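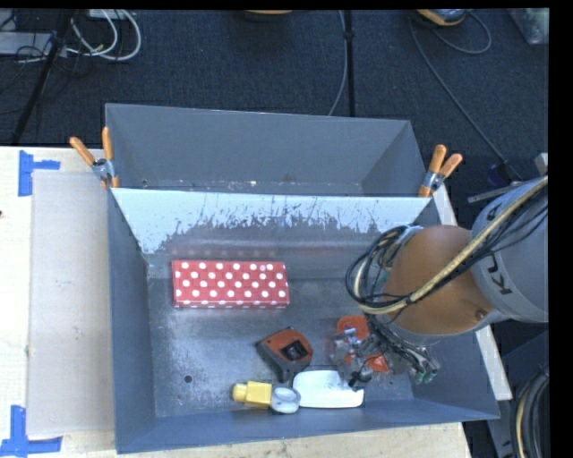
In Praise of the Bin You Throw Everything Into

November - by the Household Odds column

Search this site Go

I own a metal bin with a divider in it, and I've gotten into more arguments over that bin than over politics. Friends who are tidy (I have several, I love them) look down into it and get a pained expression. A red polka-dot box, something orange that looks like a tape measure, a yellow plastic thing, all lying on the scratched-up floor together. What's the system, they ask. The bin is the system!

Let me back up. A couple of years ago I got very serious about organizing. I bought the Pikero drawer set, which came with 220 little adhesive labels, and I used most of them. I had a drawer for picture hooks and a drawer for the screws that go with the picture hooks. I had a drawer labeled MISC SMALL and another labeled MISC FLAT, and you can already see where this was headed. Every time I finished hanging a shelf I had a fistful of stuff and six decisions to make, and I'd put the fistful down on the dryer and walk away. The drawers stayed gorgeous and the dryer was a landfill.

The bin came out of a closing-down sale at the old Lowther works over in Plurnitz. Two bucks. It weighs a ton and the paint on the divider has been scraped to pieces by whatever they used to toss in there, and I love that about it, because I never have to worry about being the first to scratch it. I dragged it home thinking I'd plant tomatoes in it (there are already holes in the bottom, perfect) and then one evening I swept the whole top of the dryer into it instead, and that was that.

My one rule is that everything goes in the front. The back half stays empty. People find this part the strangest - why have two compartments and use one? Well, when I'm looking for something I pick things up and move them to the back as I go, and when I've found it, I put the rest in front again. Try doing that with a single heap. You end up moving the same roll of tape four times and swearing at it.

I do think color matters more than labels. Nobody in my house reads a label, me included, but any of us can spot red with white dots from across the garage. I've started buying things in loud colors on purpose. Gray pliers in a gray bin are gone forever, and I'd say the same for anything see-through, which might as well not exist once it's down there. If Brisine made their tape dispensers in hot pink I'd own three.

The other side has a point, I'll admit it. A bin like this only works while it's mostly floor. Once you're two layers deep you're just digging, and then you really do want drawers, or at least a second bin. A neighbor of mine has a workshop with something like 1000 parts in it and if he tried my method he'd be in there until spring. Fine! He should keep his drawers. Most of us don't have 1000 parts, though. We have a box, a tape measure, a few plastic doodads and a bad conscience.

I gave the Pikero set to my sister, by the way. She has relabeled it.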